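2025-03-02 — cahier d'atelier, prévention des chutes, suite

Repris ce matin le dossier des tapis de pesée et des semelles. Je note tout avant d'oublier, dans le désordre.

Le fournisseur (Dokness) nous a renvoyé sa brochure révisée. Même graphique qu'en première version, même absence d'axe vertical. Ils annoncent une « réduction nette du risque de chute chez les plus de 65 ans » grâce à la semelle texturée. Nette par rapport à quoi ? Pas de groupe témoin dans l'annexe, pas de durée de suivi, et les chutes sont déclarées par les participants eux-mêmes, de mémoire. On sait ce que vaut la mémoire là-dessus : les gens oublient les chutes sans blessure, ou les rebaptisent « j'ai glissé un peu ». J'ai redemandé les données brutes. Troisième demande.

Semelle en main, au moins, on peut mesurer. Essai de glissance sur le plan incliné, lino de récupération :

- sec : rien à redire, comparable à une chaussure d'intérieur ordinaire
- eau savonneuse : décroche plus tôt que prévu, franchement plus tôt que la Tandar, qui n'affiche pourtant aucune promesse
- talc : les deux sont mauvaises

Deux passages seulement par condition, donc à ne citer nulle part. Il faut refaire avec un lino neuf, celui-ci a une zone lustrée côté gauche que j'ai vue trop tard.
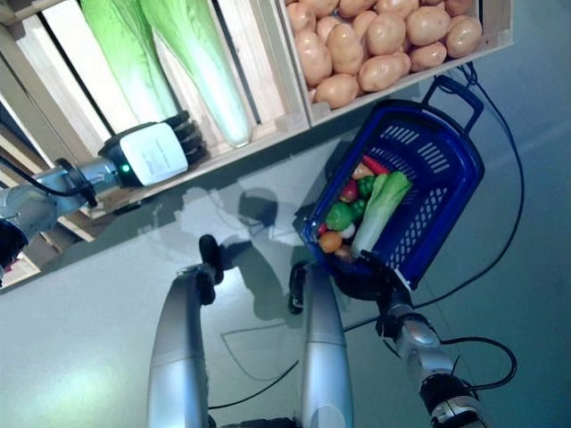 L'équilibre en atteinte, maintenant, parce que c'est là que le protocole me semble le plus faible. Le test classique demande de tendre le bras en avant, debout, le plus loin possible sans bouger les pieds. Bon test, facile à refaire, mais qui ressemble à peu de gestes réels. Chez soi ou en course, on se penche vers quelque chose, on attrape, puis on revient avec une charge. Prendre un chou chinois dans une cagette inclinée ou tirer une pomme de terre du tas d'à côté, cela demande un regard vers le bas, un poids inconnu au bout du bras et un retour. La version « debout contre un mur avec une règle » ne dit rien du retour. Or dans les entretiens de mai dernier, c'est au retour que plusieurs personnes disaient avoir perdu pied. Proposition : garder le test classique pour pouvoir comparer à la littérature, ajouter une atteinte basse avec reprise de charge, chronométrée, harnais obligatoire. Je ne promets pas que ce sera plus prédictif. Je dis que l'actuel ne l'est pas assez pour qu'on s'y accroche.

Charge à utiliser : à discuter. Un kilo me paraît peu, trois me paraissent imprudents pour une première séance. Le sac lesté de l'atelier a une couture qui lâche, ne pas le prendre.

Tapis Suominen : rebranché, recalibré, dérive encore. À vide il affiche une pression résiduelle dans l'angle arrière droit, qui disparaît quand on tape dessus. Ce n'est pas un comportement que j'ai envie d'expliquer à un comité d'éthique. Le support technique suggère une mise à jour du logiciel, j'ai des doutes, un logiciel ne réagit pas aux coups de talon. Connecteur à ouvrir. En attendant, toutes les mesures d'oscillation prises sur ce tapis restent marquées « provisoires » dans le tableur, y compris les jolies.

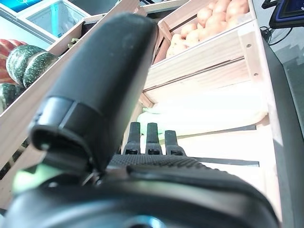
Côté questionnaire sur la peur de tomber, j'ai relu l'ensemble des 2 955 réponses de l'enquête par courrier, ou plutôt les tableaux croisés, et je suis moins convaincu qu'à la première lecture. Le lien entre peur élevée et sorties réduites est bien là. Le sens du lien, non. On peut sortir moins parce qu'on a peur, on peut avoir peur parce qu'on sort moins et qu'on a perdu des jambes, on peut faire les deux à cause d'un genou. Le rapport intermédiaire écrit « la peur entraîne ». À corriger en « est associée à », partout, y compris dans le résumé que tout le monde lira à la place du reste.

Autre chose qui me gêne : la question 2 mélange la douche et la baignoire. Enjamber un rebord et se tenir debout sur un receveur plat, ce n'est pas la même affaire. Irrattrapable pour cette vague. À séparer pour la suivante.

Éclairage de l'escalier d'essai. Mesuré au luxmètre en bas, au milieu, en haut. Le milieu est à 40 lux avec le plafonnier seul, on distingue mal le nez de marche. La bande contrastée Kumport améliore les choses de face, à la descente, et très peu à la montée où on la voit par la tranche. La fiche produit ne parle que de la descente. Elle commence aussi à se décoller à un coin, après une pose soignée et un dégraissage dans les règles. Une bande anti-chute qui rebique devient un obstacle, je la retire tant qu'on n'a pas une autre colle.

Le fameux « tiers des chutes dues à l'environnement » revient dans tous les dépliants que j'ai sous la main. J'ai essayé de remonter à la source : un dépliant cite un guide, qui cite un autre dépliant. Je ne dis pas que c'est faux. Je demande qu'on ne l'imprime pas sur notre affiche avant d'avoir lu l'étude d'origine, et de savoir comment on y a décidé qu'un tapis plissé était « la cause » quand la personne sortait aussi d'un changement de traitement.

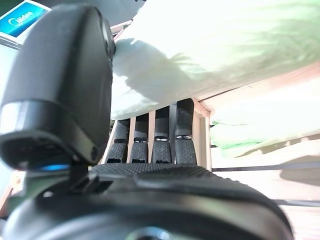
Remarque en marge de ce paragraphe, écrite par une collègue : à force de tout mettre en doute, on finira par ne plus rien conseiller, et une barre d'appui bien fixée n'a pas besoin d'attendre la prochaine publication. Elle ajoute que les familles demandent quoi faire maintenant, avec un tournevis et un samedi libre.

D'accord pour la barre. « Bien fixée » fait quand même tout le travail dans sa phrase : les modèles à ventouse passent pour des barres d'appui dans les rayons, et le nôtre s'est détaché du carrelage pendant la nuit, sans que personne ne tire dessus. Donc oui au conseil, avec fixation par vis et vérification de la cloison. Pas de ventouse, sur aucun document qui sort d'ici.

À faire :

- [ ] relancer Dokness, données brutes ou on arrête
- [ ] lino neuf, refaire la glissance, plus de passages
- [ ] ouvrir le connecteur du tapis
- [ ] écrire la variante « atteinte basse » sur une page
- [ ] remplacer « entraîne » dans le rapport
- [ ] autre colle pour les bandes
- [ ] recoudre le sac lesté, ou le jeter

Le harnais a été contrôlé, sangles et mousquetons bons. La fiche est dans le classeur, sous l'onglet des tapis, faute d'onglet à lui.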